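COMMUNIQUÉ DE PRESSE

Thevar lance Tukia, une gamme de lentilles et de pois secs à cuisson lente

Brullau, janvier

La maison Thevar annonce la sortie de Tukia, sa nouvelle gamme de légumes secs destinée aux cuisines familiales et aux petits restaurants. La gamme comprend 14 références, parmi lesquelles une lentille brune, un pois cassé jaune et quatre mélanges pour soupe. Les sachets seront disponibles dès ce mois dans 61 points de vente, ainsi que sur le marché couvert de Brullau.

Avec Tukia, Thevar souhaite redonner sa place à la cuisson en cocotte. Chaque sachet porte au dos une recette simple, avec le temps de trempage et la quantité d'eau à prévoir. Pour le pois cassé, nous conseillons un feu très doux pendant deux heures et le sel seulement à la fin.
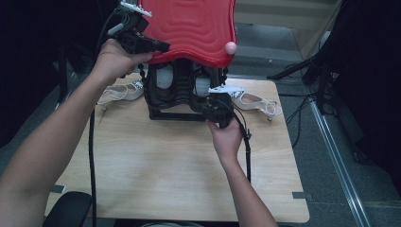

Thevar – Service Communication et Recettes

« Dans ma famille, la soupe de lentilles était le repas du soir, et on la mangeait encore le lendemain, plus épaisse et meilleure », déclare Teguh Yeoh, responsable des recettes chez Thevar. « J'ai voulu que le client retrouve ce goût sans devoir acheter beaucoup d'ingrédients. Un oignon, une feuille de laurier, un peu d'huile, cela suffit pour commencer. »

Les légumes secs de la gamme sont triés et conditionnés dans l'atelier Zuvside, situé à la sortie de Brullau. Ils sont vendus en sachets de 500 grammes et en sacs de 4 kilos pour les professionnels. Les sacs se commandent directement auprès de l'atelier.

Un livret de recettes accompagne le lancement. Il est remis gratuitement pour l'achat de deux sachets, dans la limite des quantités disponibles. On y trouve notamment un velouté de pois cassés au cumin, une salade tiède de lentilles et un ragoût aux carottes qui peut être préparé la veille.

Les journalistes qui désirent recevoir des échantillons ou le livret peuvent adresser leur demande au service Communication et Recettes de Thevar, à Brullau.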